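Closteda hand-lead teleop kit, two-arm version – review after 2 months

Short version: good kit, bad manual, buy the longer cables.

Long version. We do room-reset tasks. Trash pickup, straightening, putting stuff back on shelves. Two arms, bimanual, everything taught by a person driving. Before this we had the Prorkberg leaders, which were fine until the wrist encoders started drifting, and then they were not fine, and support took forever. So when the Closteda set came down to 900 for the pair I ordered it in April and had it driving our arms that same week.

What you get: two leader arms, desk clamp, foot pedal, USB hub, a bag of screws (more than you need, no idea which are spare). No carrying case. For 900 I would of liked a case.

Setup. The quick start card is wrong about the pedal. It says left port, it's the right port. Lost a morning to that. Calibration is easy once you find the menu – hold both leaders in the home pose, press the pedal twice, done. Redo it every time you power cycle. They say you don't have to. You do.

Feel. This is the good part. Light, very little stick at the elbow, the trigger for the gripper has a nice long travel so you can close gently on soft things. With the Prorkbergs it was basically open or shut and we crushed a lot of cups. Wrappers and packets are what I care most about, thin slippery stuff lying flat on carpet, and the pick rate for new operators went up quick. Couldn't tell you how much is the trigger and how much is the lower friction. Don't care much.

No force feedback. If you push the fingers into the floor you won't feel it, you'll just see the arm flex. First few days everybody does this. I tell people to come in at an angle and stop short, then creep. After a while you get a sense of it.

Latency fine on a wire. On wifi, no. Tried it once from the hallway, gave up.

Recording software is Flosusent, bundled, one year license. It works. Ugly. You tap the pedal to start an episode, tap to end, hold to throw it out. The hold-to-discard is too short!! I've binned good takes by resting my foot. There's a setting for it, buried under Input > Advanced, set it to max. Export is clean, timestamps line up, no complaints there. It does choke if you go past 345 episodes in one project, the list just stops scrolling. Split your projects.

Our numbers, for what they're worth: 60 demos of the trash task in an afternoon, one operator, with breaks. The old setup never got near that. Most of the time saved is in not redoing bad grabs.

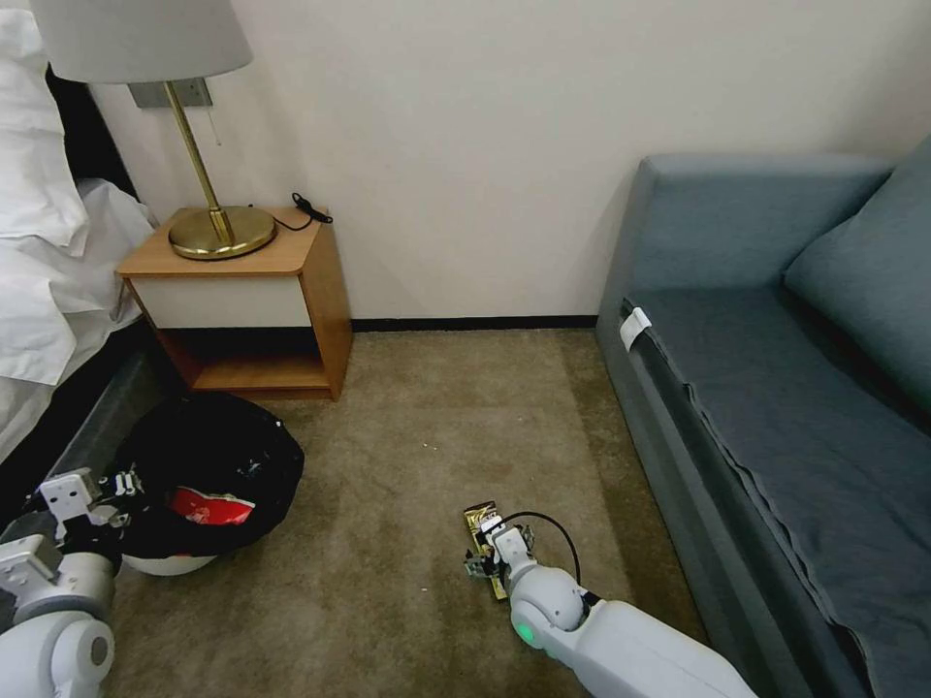
The hard bit for teaching is still the second half, getting from the grab to the bag. People rush it. They get a good pinch and then swing the arm over fast and the policy learns to swing fast too, and then it drops things. So slow, same speed every time, lift a little, go across, let go over the opening. And keep the idle arm still! New drivers let the other hand wander and you get all this twitching in the data. I have them park it by the bag with the gripper open and leave it.

Also vary where the trash starts. I know, obvious. But you get comfortable and drop it in the same spot all day.

Bad stuff, quick list
– manual, see above
– desk clamp slips on anything thick, I added rubber
– left leader squeaks at the shoulder, started week three, harmless so far
– stock cables too short if you want to sit back from the bed side of the room
– pedal slides on carpet, tape it

Looked at the Ntuli set as well. Nicer build, proper metal joints, heavier tho, and after an hour my forearms knew about it. Costs more. If you're only doing short sessions maybe. For all day driving I'd stay with this one.

4 out of 5. Would be 4.5 with a manual someone had read. Will update if the squeak gets worse.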